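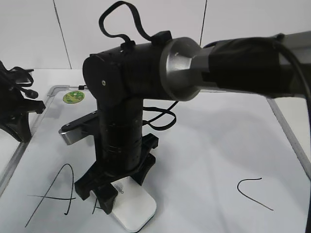
Buy the second arm first and argue about the software later, was the first comment under my last item on the Zunine budget, left by a reader who signed off as Bench Rat. I've been chewing on it ever since, and now there's some news to chew on with it.

Zunine has put its equipment plan for the coming year up on its site as of 1 July 2023, and it's a lot more down to earth than the draft that went around in May. The draft had a full cell in it, with fencing and a conveyor and a line for "integration" that was bigger than everything else on the page. The new plan has tabletop arms, spare parts, and a training line. It's all of two pages and I read it over lunch.

The short version is that the workshop wants to go on doing its work with small bench-mounted arms on ordinary white tabletops, the kind you can draw on with a marker, and spend the money on keeping them running. I'm all for it! I've sat through enough pitches for shiny cells to know what happens to the cable budget once one of those gets signed (it goes away, and then everybody borrows cables from each other until something gets yanked out).

The plan sets aside 127 hours of training for the people who'll be running the arms. Last year's plan had none at all, unless you count the afternoon the supplier came by with a slide deck. The hours are split between two sites, Zunine's main shop and the smaller one over in Barreto, and Barreto gets the bigger share. That surprised me a little, but they have the newer crew, so okay.

Then there's the parts list. Zunine wants 100 cable ties, straps and clips in the first order, which sounds like a silly thing to put in a plan until you've watched a loose cable swing around under a joint and wondered how long it's going to last. There's a separate line for couplings and another for tape and sleeving. I like a plan that has tape in it - it tells me somebody asked the people at the bench.

On suppliers, it's down to Fukarska and Staltberg. Fukarska sells the arm, the base and the controller as a bundle, and you take it or leave it. Staltberg will sell you the pieces one at a time, and charges for shipping on each of them. Zunine hasn't picked one. The plan says quotes from both will be compared over the full service life and that the shop expects to keep each arm for five years, which seems long to me. I'd have written four and been glad of the extra year if it came.

I called both firms to ask about lead times. Fukarska called back the same afternoon and told me eight weeks from a signed order. Staltberg sent a form. I filled out the form. As of this writing I've got a ticket number and not much else, so if anyone has bought from them lately, drop me a line and tell me how long you waited.

What I couldn't find anywhere in the plan is who pays for downtime. If an arm is out for repair, the job still has to go out the door, and right now that cost lands on whichever bench happened to be using it. The May draft at least had a small pool for this. The new version dropped it and doesn't say why - I've asked, and was told the question would be taken up with the quotes. Bench Rat, if you're reading, this is the part where I come around to your side a bit. A second arm on the same table would cover a lot of that, and it might be cheaper than a pool that has to be topped up every year.

I'm still not sold on leaving the software for later, though. The last time a shop I worked in did that, we had three good machines and one license to go around, and we took turns like kids with a bike.

The plan got 723 views in its first day up, so I know plenty of you have opened it. Comments to Zunine can be sent through the form at the bottom of their plan page, and they'll be read before any order is signed. I've already sent mine in, mostly about the downtime money, with one extra paragraph on tape.

Recent items
Barreto shop gets its new benches
Zunine draft budget: what's in the big "integration" line?
Fukarska changes its bundle pricing
Leasing a small arm, is it worth the paperwork?
Reader mail: spare parts you wish you'd ordered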